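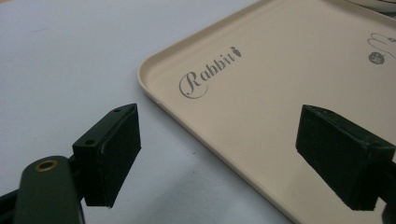

Stories > Short fiction > The Guest List

The Guest List

By Ilze Paulauskas
28 July 2021

Print | E-mail this story
14 comments

The telephone in the office of the Hotel Fulinska rang when Tarmo was eating his soup. He let it ring until he had swallowed, and then he answered in the voice his mother had taught him.

"I want to speak with the person who is responsible for the wedding," said a woman.

"Which wedding, madam?"

"You know very well which wedding."

He did know. The whole of Rellside knew, although everybody who worked at the hotel had signed a paper of two pages promising not to know it. Marwa Fawzy, who had sung in the final of every important festival and whose face was on the side of the buses, was going to marry the actor Qusai Semaan in the garden behind the hotel, in November, when no sensible person marries in a garden.

"I am sorry," said Tarmo. "We have no wedding."

"I am from Prustent magazine. We will pay for one small thing only. Give me the names of the guests and you will have 2000 tomorrow."

"We have no guests," said Tarmo, and put down the receiver. His soup had a skin on it.

He was twenty-six and he had never been offered money for anything except work. He sat for a while and looked at the drawer where the list was kept. Then he finished the soup, skin also, and went to find Mr Lapiņa.

Žydrūnas Lapiņa had been manager of the hotel since before the new road. He was standing in the garden in his coat with a man who sold tents.

"Someone telephoned from Prustent," said Tarmo.

"How much?"

Tarmo told him.

"In my time it was a bottle," said Mr Lapiņa. He turned to the tent man. "And if there is snow on the roof of it?"

"Then it is heavier," said the tent man.

The bride came the next afternoon to see the rooms. Tarmo had expected dark glasses and a dog. She came in a grey car with mud on the doors, with a scarf over her hair, and asked if she could have tea before anything else. Her fiancé was filming and could not come. Her manager had come instead, and he walked from window to window, speaking to his telephone about helicopters.

"Are you Tarmo Juška?" she asked, when Tarmo brought the tea. "You wrote to me about the stairs."

He had written that the stairs to the garden were steep and that a long dress would be a danger. He had written it twice, because the first letter had a mistake in it.

"It was kind," she said. "All the other letters are about the flowers. There will be 400 people. I have met perhaps half of them. Have you seen the list?"

"I have it in my drawer."

"Bring it, please."

He brought it, and she read it with a pencil while the tea became cold. Her manager was now on the balcony. She drew a line through a name, slowly, and then through another. After the first page she went faster. There was a minister, and the minister's trainer. There was a family who owned a yacht on which she had once been sick. She drew lines through all of them, and when she arrived at the end she counted what was left, touching each name with the point of the pencil.

"One hundred and eight," she said. "Is it still too many?"

"It would fit in the dining room," said Tarmo. "Then you don't need the garden, and you don't need the stairs."

She laughed, and he saw how she had looked before the buses.

"And the tent?"

"The tent man will be sad. But I think he is sad already."

The manager came in from the balcony with red ears and asked what she was doing. She gave him the list. He read it standing up and then he read it sitting down.

"Toom is not here," he said. "You have removed Toom. They are paying for the champagne!"

"Then we will drink something else," said Marwa Fawzy. "What do you have, Tarmo?"

"We have plum wine. My aunt makes it. It is quite strong."

"How strong?"

He thought of his cousin's wedding, and of the priest.

"It is better to have it after the speeches," he said.

When the grey car had gone, Tarmo put the list back in the drawer and turned the key. It was almost dark and the man with the tents was measuring the lawn again, walking with long steps and saying the numbers aloud. The telephone began to ring. Tarmo let it, and went out over the wet grass to tell him.

Share this story: 37 shares
Print | E-mail this story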